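Updated 07/03/2021

# Questions people keep asking me about the folding project

**What are you collecting, exactly?**

Short recordings of a person handling clothes with a hand-held gripper. I pick up a garment, fold it, stack it, and the recording goes to the Pikeo folks in Deltham, who train a model on it. One garment from start to finish is one example. My target is 100 good ones per batch, and the January batch ended up at 254 because I got carried away with pants!

**Why do it by hand? Isn't there a robot?**

There is, and it's slow. I can get through a lot more laundry holding the tool myself, and the model mostly cares about where the fingers go and when they close.

**Do you do this in a lab?**

Nope, mostly in bedrooms. We tried a plain white table first and the model got very good at plain white tables (sigh). Now I want busy sheets, pillows shoved to the side, other clothes already folded nearby, the works. If your bed looks like a bed, it's perfect.

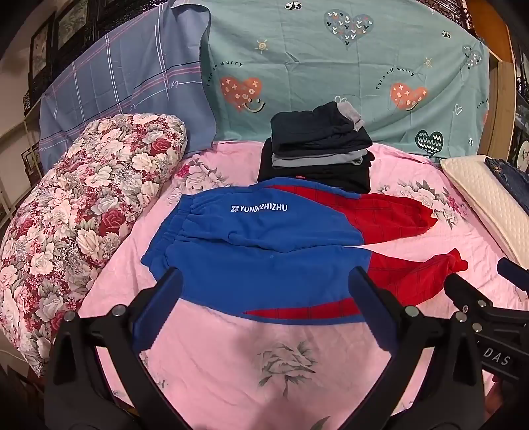

Pants are my favorite thing to record and also the thing I mess up most. Two pairs lying across each other is a whole different problem from one pair alone, so please do both. Grab the waistband on one take and a cuff on the next - the model needs to see more than one way in.

**What if I drop something?**

Keep going. Pick it up again and finish the fold. I only throw out a take if the gripper left the view or you stopped halfway to answer the door. Out of my first 66 takes I tossed 2, both for the door.

**How neat do the folds have to be?**

As neat as you'd put in your own drawer. I'm a pretty sloppy folder and they still take my stuff.

**Can I use the Zamley gripper?**

Not for this set, sorry. The fingers open to a different width and mixing them made a mess of the labels last time. Ask me again when we start on towels.

**Where do I send my files?**

Same shared folder as before, one subfolder per room. Please don't rename anything - I did that once and it took me all evening to undo.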